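Last revised in March. Applies to the Drorkham bench protocol, version 4.

# How to Run a Spun Hematocrit by Hand

A hematocrit is the share of a blood sample's volume taken up by packed red cells. Automated analyzers calculate it from cell counts and cell size. The manual method measures it directly: blood is drawn into a thin glass or plastic tube, spun hard, and read against a scale. It needs very little blood and gives a result in minutes.

This page covers the capillary tube method only. It assumes you already know how to collect a sample and how to handle blood safely.

## What you need

- Capillary tubes, 75 mm long. Use heparin-coated tubes for blood straight from a finger, and plain tubes for blood that already contains EDTA.
- Sealing clay in a tray
- A microhematocrit centrifuge with a locking inner lid
- A reader card or a spiral reader
- Gauze, gloves, eye protection
- A sharps container
- A timer, if the one on the centrifuge is not trusted

Plastic or plastic-wrapped tubes are the safer choice. Bare glass tubes snap easily while the end is being pushed into the clay, and most injuries with this method happen at that step.

## Before you start

Check the sample label against the request. Look for clots. A clotted sample cannot be used, and no amount of mixing will fix it.

Mix an EDTA tube by turning it over gently at least ten times. If it has been standing in a rack, the red cells have already begun to settle, and a tube filled from the top layer will read low. Do not shake. Shaking breaks red cells, which lowers the reading and tints the plasma pink.

The EDTA tube should be filled to its line. When it is underfilled, there is too much additive for the amount of blood, the red cells shrink, and the result is falsely low.

Set out the reader, the clay, and the worksheet before opening the sample.
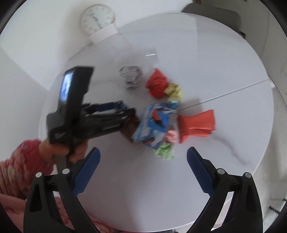

*Round white tabletop with a dial at the far edge.*

## Filling the tubes

1. Hold the capillary tube nearly level and touch one end to the blood. It fills by itself.
2. Stop when the tube is between two-thirds and three-quarters full. Leave the rest empty.
3. Put a gloved finger over the far end so the blood stays in place.
4. Wipe the outside with gauze. Wipe along the tube, and do not let the gauze touch the open end, or it will draw off plasma and leave the cells behind.
5. Push the clean, dry end into the clay, keeping the tube upright to the tray. Turn it slightly as you push. The plug should be 4 mm deep with a flat inner face.
6. Fill a second tube from the same sample. Every sample is run in duplicate.

Small air bubbles in the blood column will usually rise out during the spin. A large gap means a poor fill, and the tube should be discarded.

For finger samples, wipe away the first drop and use the next ones. Do not squeeze the finger hard. Squeezing pushes tissue fluid into the blood and thins it.

## Loading and spinning

Place the two tubes in slots directly across from each other. The sealed ends point outward, against the rubber gasket. If a tube goes in the wrong way around, the blood will leave it within seconds of starting.

Write the slot numbers on the worksheet now. The tubes themselves carry no label, and the slot number is the only link to the sample.

Screw down the inner lid, then close and latch the outer one. Spin for five minutes at the force given in the centrifuge manual, normally between 10,000 and 15,000 g. Let the rotor stop without help. Braking by hand can disturb the cell layer, and it is also a good way to hurt a finger.

Take the tubes out promptly. If they lie flat in the rotor for long, the top of the red cell layer begins to slant and the reading becomes a guess. Tubes that must wait should stand upright, clay end down.

## Reading the result

After the spin there are four layers, from the bottom up: clay, red cells, a thin gray-white band called the buffy coat, and plasma. The buffy coat holds the white cells and platelets. It is not part of the hematocrit.

1. Line up the boundary between clay and red cells with the zero line.
2. Slide the tube until the top of the plasma meets the 100 line. Read the bottom of the curve.
3. Read the scale where the red cells end, just under the buffy coat.
4. Repeat with the second tube.

Suppose the first tube reads 41 percent. The second should be within two percentage points of it. Report the average. If the two differ by more than that, fill and spin a fresh pair.

Without a reader, a millimeter ruler works. Divide the length of the red cell column by the length of the whole column (cells, buffy coat, and plasma), then multiply by 100. Leave the clay out of both measurements.

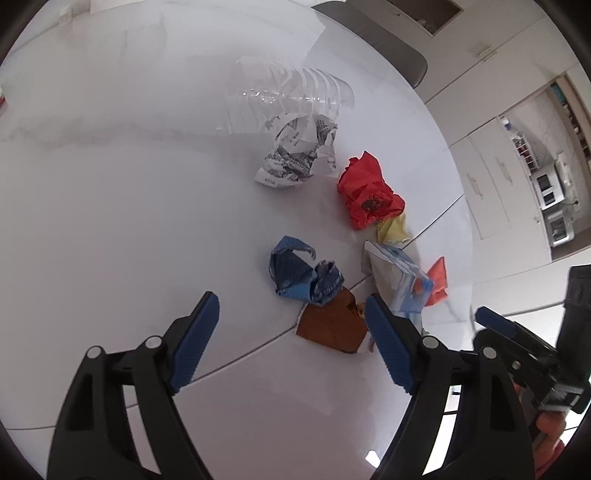

**Why does my spun result come out a little higher than the analyzer's?**

A small amount of plasma stays trapped between the packed cells, and the ruler or card counts it as red cell volume. The difference is usually one to three percentage points, and it grows when the cells are oddly shaped, as in sickle cell disease. Analyzers calculate the value and do not have this error.

## Common faults

| Finding | Likely cause |
|---|---|
| Blood on the gasket | Poor seal, or tube loaded backward |
| Pink or red plasma | Broken red cells |
| Duplicates far apart | Poor mixing, leak, or a misread line |
| All results high | Spin too short or too slow |
| Slanted cell layer | Tubes left lying flat |

After any leak, turn off the centrifuge, wipe the rotor and gasket with disinfectant, and check the gasket for cuts. Glass fragments are picked up with forceps only.

## Records

Log both readings, the average, the slot numbers, and the tube lot. At Drorkham the rotor is number 784, and its speed and timer checks go in the same binder — the one kept by Justinas Bite. Control readings are filed on page 13. Changes to the protocol go through Eero Ruotsalainen.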